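Notebook, sim grasping -- March, bench 2 machine

09:40

Picked up where the last entry stopped. The question is still whether the wrist-view policy gets better at picking hollow parts if we change which parts of the render we randomise, or whether we just need more episodes. Adanech thinks it is mostly the shadows. I had been assuming contact parameters. We agreed to stop arguing and run both.

Set-up is the round divided tray on the concrete floor, hollow cylinders in one compartment, wrist camera looking down past the fingers. Target is the orange ring every time. Grey tubes are distractors. The grasp we want is a wall grasp, one finger inside the opening and one outside, closing on the wall. Outside grasps are allowed but scored separately, as the fingers don't open far enough to go round the ring with any margin.

Training set is 2605 episodes, all scripted expert, same as before. Evaluation is 1000 rollouts per condition with fixed seeds so the conditions can be compared seed by seed. Conditions:

A -- baseline, fixed light, fixed textures
B -- light direction and strength varied, textures fixed
C -- textures varied, light fixed
D -- as A, but wall friction and finger damping varied

Ritness has the job scripts. Left them alone apart from the output path, which still pointed at the old Baudry disk and would have filled it by lunch.

11:15

A and B finished. Did not look at the totals first. Went through the failures on A by hand, as we said we would, and sorted them by the last camera view before the close command. Most of them fall into two piles. In the first, the inside finger comes down on the rim of the ring and the whole thing tips. In the second, the fingers go to the wrong place altogether, towards a dark patch on the tray floor with nothing in it. Adanech's point, more or less. To the network a round dark area with a lighter edge probably looks a lot like the open end of a tube.

The second pile is nearly all from seeds where the arm puts a big shadow over the compartment. B has far fewer of these. The tipping failures are much the same in both.

Saved a view from one of the B rollouts for the Paltport call. It has the tube spacing we keep getting asked about, and plenty of shadow on the tray floor.

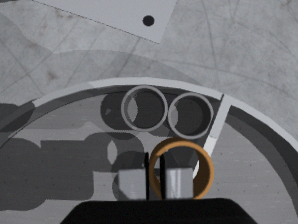 Wrist view, sim. Ring wall lies between the two finger plates, grey tubes beyond.

Note for the write-up: from this angle the right finger block hides a good part of the opening. The policy has to place the inside finger while seeing very little of the hole it is going into. I would like to try moving the camera mount out by 10 mm and tilting it back to match, but it has to be done on the real mount as well or there is no point. Asked Skaruvmont whether their bracket drawing has the room. No answer yet.

14:30

C done. Varying the textures did next to nothing for either pile. Slightly worse on tipping if anything, but I would not put that in a report. D is the odd one. Wrong-place failures unchanged, as expected, but tipping is down clearly. So it looks as though both of us were right about a different pile, and the two changes might simply add up. That needs a condition E with light and contact both varied.

One thing to check before believing D. The friction range was set wide, and at the top end the ring can be dragged upright by a finger that has landed badly on the rim. That would score as a success and would not happen on the real part. Pulled 8 successes from the high-friction seeds and stepped through them. Two are clearly this. The rest look like proper wall grasps. Need a stricter success test: both plates touching the wall, inside and outside, before the lift starts.

16:50

Wrote the stricter test and rescored all four from the logs, no need to rerun. The order of the conditions stays the same. The gap between A and D gets smaller but does not close. B is hardly touched by it.

E is queued with the narrower friction range and should be done by morning. Same seeds.

To do:
-- compare E with B and D seed by seed, using the new test only
-- rename the old score column so it does not get used by mistake
-- ask Adanech for her shadow mask script, want to know how much of the tray floor is covered in each failed seed
-- chase Skaruvmont about the bracket
-- clear the old logs off the Baudry disk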